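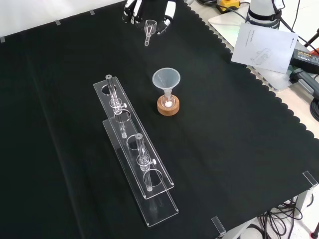 # Workshop tips: trying grippers on glass and clear plastic

Collected by Geeta Solanki, last changed 2018-12-21

These notes are for people who want to compare two or more grippers on small glass parts at a home bench or in a school workshop. I have used the Flisau two-finger gripper and the Jemal one, both on the same arm. Kamlesh Kandpal read the first version in May and corrected my numbers.

## The table

- Put a dark cloth under clear things. On a white table the camera loses the rim of a flask very easily, and then you blame the gripper for a mistake of the camera.
- Fix the cloth with tape on the side near the wall. A cloth that moves a little at every pick will spoil the comparison, and you will notice it only in the evening.
- A tablecloth is good enough. Iron it first. Folds make shadows, and my Bostach camera took two of them for tubes.
- Cables go to the edge of the table, outside the reach of the arm.
- Clear corner guards are cheap and they save your hip.

## Glass parts

Round-bottom flasks want to roll. Stand them in a cork ring, which also holds them quietly when the finger touches the neck. If you put a funnel in the flask, try the pick first with the funnel alone, then with both together.

A tube with a stopcock is more difficult than a plain tube. The knob stands out to one side, so the fingers must come from another direction. Turn all the knobs the same way before you begin, and write down which way. I forgot this once and had to throw away one full afternoon of results.

For tubes I like an acrylic rack with two levels. The upper plate keeps the tube straight, and you can leave a hole free between two tubes when the fingers are wide.

Small funnels with a thin stem are the hardest for me. They lie flat, and the finger pushes them away. With the Flisau I go down slowly and close from the bowl side. With the Jemal I still have no good method.

## Comparing

Do the same pick 15 times with each gripper, then change the gripper and not the part. Put the part back on the same place; a small chalk mark on the cloth helps and brushes off later.

Our whole list has 600 picks for each gripper. Together with the repeats and the tests of the camera, we have now 1,464 lines in the table. Please don't do this in one week.

Write also the ugly results. "Held, but turned in the fingers" is a different thing from "held".

## Cleaning

Wipe the finger pads with a damp cloth and let them dry 4 minutes. No oil, no hand cream. For acrylic use only water with a drop of washing-up liquid, as window spray can make it cloudy.

The Drurnerus controller must be off while you clean the fingers. The pause button is not the same as off.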